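Home | Notebook | Procedures | Wuisan | Search

24 Feb 2024 - Duletdale. Review of the Stilus handling rules, G. Nasution recording. Rule 2 stands: objects outside the task are to keep their positions within a set.
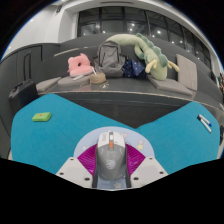

Mouse at the gripper, markers to the right.

Limit per set remains 19 episodes, then a check of the finger pads and screws.

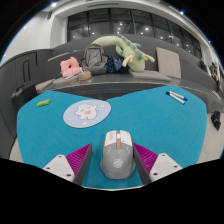 Rule 5 concerns the approach. The October wording, "align before closing," was read differently at Nutmont and requires revision. Proposed text: the object shall lie between the inner faces of both fingers, as the mouse does on the cloth, before any closing motion is started. Gilang Nasution to circulate.

Open item - Rule 7, object orientation at start, to be logged per episode. 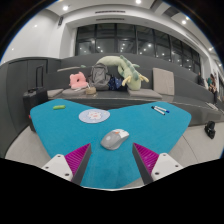

Mouse just beyond the fingertips, pad behind.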